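Nudeck Kitchen Table Guide
Section 4: Setting the table for a light breakfast

Read Section 3 (Fitting and leveling the top) before you start. The steps in this section assume that the Nudeck top is fixed and level, and that the surface has been oiled and left to cure for the full 80 hours.

## 4.1 Before you set anything down

1. Wipe the top with a damp cloth, working along the grain. Dry it with a second cloth.
2. Check the surface for crumbs and grit. Grit under a heavy dish will scratch the oil finish.
3. Decide where the toaster will go. It has the shortest reach of anything on the table, so place it first and fit the rest around it.

> **Note:** The top is butcher block and will mark if water stands on it. Small rings can be sanded out as described in Section 7. Deep ones need a full re-oil.

## 4.2 Placing the toaster

1. Stand the toaster at a front corner, on the side nearest your wall outlet.
2. Turn it at a slight angle so that the slots can be reached from the front and from the side.
3. Run the cord off the nearest edge. Do not lead it across the middle of the table or under the mat.
4. Empty the crumb tray before first use and once a week after that.

> **Caution:** Do not run the toaster under a shelf or hanging cabinet. Keep paper, bread bags and cardboard boxes at the opposite corner while it is on.

## 4.3 Placing the mat and dishes

The mat marks the place where people eat. A round one works best on this top, as it leaves the corners free for the toaster and dry goods. Set it in the middle for one person, or for two people sharing small dishes.

1. Lay the mat flat. If it has been stored rolled, leave it face down overnight first.
2. Put the bowl on the left and the plate on the right. Both should sit fully on the mat with their rims clear of each other.
3. Fill the bowl before you plate the bread. Chickpeas, beans and other cold sides can wait a while. A cut bagel dries out quickly.
4. Lay the bagel slice on the plate with the cut side up.
5. Keep wet or strongly colored food on the plate. Beets and dark jam will stain bare wood in a few minutes.

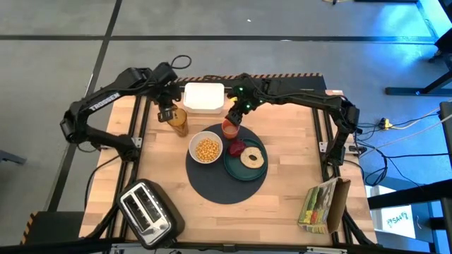

Drinks go behind the mat or off to one side, where a sleeve will not catch them. A tall glass is easier to tip than a short cup, so give it the most room and fill it no more than three-quarters full. Hold it low down when you move it, and set it upright before letting go.

If you are keeping leftovers or spare bread in a lidded container, stand it toward the back edge. Close the lid fully. A container with a loose lid is likely to be picked up by the lid, and the contents end up on the floor.

Boxes of dry goods can lie flat at a front corner. Fold the flaps in if you want to stack anything on top.

## 4.4 Clearing up

1. Unplug the toaster and let it cool for 23 minutes before moving it or wiping around it.
2. Take the drinks away first, then the plate, then the bowl.
3. Lift the mat straight up and shake it over the sink. Do not drag it across the wood.
4. Wipe the top as in 4.1.
5. Wipe the underside of the mat and let it dry before putting it back.

> **Caution:** Do not use bleach, scouring powder or a steam cleaner on the top. Vinegar is safe if diluted and wiped off right away.

## 4.5 Common problems

**The mat slides.** The underside is greasy or there is fresh oil on the wood. Wash the mat in warm soapy water. If the oil is fresh, wait another day.

**The bread toasts on one side only.** The slice is leaning in the slot. Thick bagel slices should be pressed lightly before toasting.

**Red stain on the wood.** Rub with half a lemon and salt, rinse with a wet cloth and dry. Spot oil once the wood is dry.

Replacement mats are listed under part number 497. Text by Bhavana Shenoy, checked by Blair Kinnear. Last revised 9 Jun 2021.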